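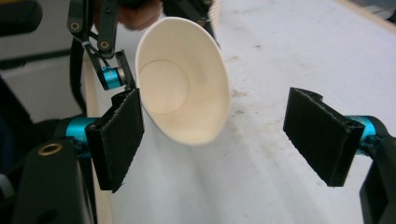 Gobelet en papier blanc, vu côté ouverture.

Clamus : corpus de litiges sur les marques de vaisselle et d'emballage

Fichier LISEZMOI, à lire avant d'ouvrir un ticket

Contenu

Clamus rassemble 1367 décisions et avis rendus dans des litiges de marques, tous relatifs à des récipients, couverts, boîtes et autres objets que les gens jettent sans penser au droit. La plus ancienne pièce date de 1938. Elle oppose deux fabricants de timbales persuadés, chacun, d'avoir inventé le mot « timbale ». Elle fait quarante pages et nous l'avons gardée en entier.

Les textes viennent du fonds papier du cabinet Dekker, numérisé par Kernden avec l'accord des ayants droit. Le cabinet classait par humeur de l'associé. Nous avons reclassé par date, ce qui a pris un hiver.

Structure des fichiers

decisions.csv : une ligne par décision, séparateur point-virgule, UTF-8. Les colonnes sont id, annee, langue, signe_anterieur, signe_conteste, produits, issue et remarque.
textes/ : le texte intégral, un fichier par identifiant.
partition.txt : la répartition officielle, soit 1000 décisions pour l'entraînement et le reste pour le test. Merci de ne pas la refaire au hasard puis de nous écrire que vos scores sont meilleurs.

La colonne produits reprend le libellé d'origine. Les pièces antérieures à la classification de Nice n'ont évidemment pas de numéro de classe, et nous n'en avons pas attribué après coup. Un « gobelet de campagne pour messieurs » reste un gobelet de campagne pour messieurs.

Annotation

La colonne issue prend 5 valeurs : rejet, accueil, accueil_partiel, retrait, obscur. La dernière couvre les cas où deux juristes ont lu le dispositif séparément et en sont ressortis avec des conclusions opposées. Sem Kramer voulait l'appeler « autre ». Gunnlaugur Bjarnason trouvait cela lâche. Le débat a duré plus longtemps que l'annotation des retraits.

Le risque de confusion n'est pas annoté. Nous avons essayé, sur un petit lot, et l'accord entre annotateurs était assez mauvais pour que nous préférions ne pas le publier. Si vous tenez à cette étiquette, les textes sont là.

Limites connues

La reconnaissance de caractères confond le « rn » et le « m » dans les tapuscrits anciens, défaut un peu gênant dans un corpus où l'on discute de la ressemblance entre deux mots. Les signes ont été corrigés à la main, le corps des textes non.
Les marques figuratives sont décrites en toutes lettres, sans reproduction. Certaines descriptions sont d'époque et ne vous aideront guère (« un ornement de bon goût »).
Le français domine largement, puis vient le néerlandais. Il y a aussi une décision en latin de cuisine, que nous soupçonnons d'être une plaisanterie de stagiaire ; elle porte l'étiquette obscur.

Usages déconseillés

Prédire l'issue d'un dossier en cours. Le corpus vient d'un seul cabinet, qui choisissait ses clients et n'archivait pas toujours ses défaites. L'outil de recherche Muveden s'appuie sur Clamus pour retrouver des précédents, jamais pour donner un pronostic.

Corrections

Elles sont intégrées chaque année en juillet. Indiquez l'id, la colonne et le passage du texte qui vous donne raison. Les messages commençant par « il est évident que » sont traités en dernier.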